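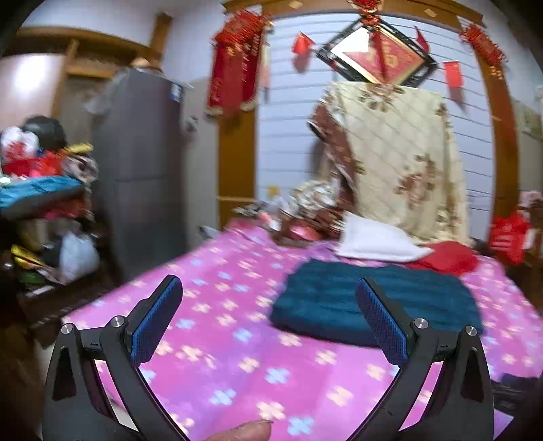
A reader in Flendcombe asks whether I wash a quilt before its first night on the bed. I do, every time! Cold water, gentle cycle, a small squirt of soap.

How often after that?
Twice a year for me, once in spring and again in August (more if the dog gets in).

Can it go in the dryer?
Low heat only, and take it out while it's still a little damp. I hang mine over the porch rail to finish.

Will dark colors run?
They might. Wash them alone the first couple of times.

Do you ship outside Flendcombe?
Yes, and it's free on orders over $80.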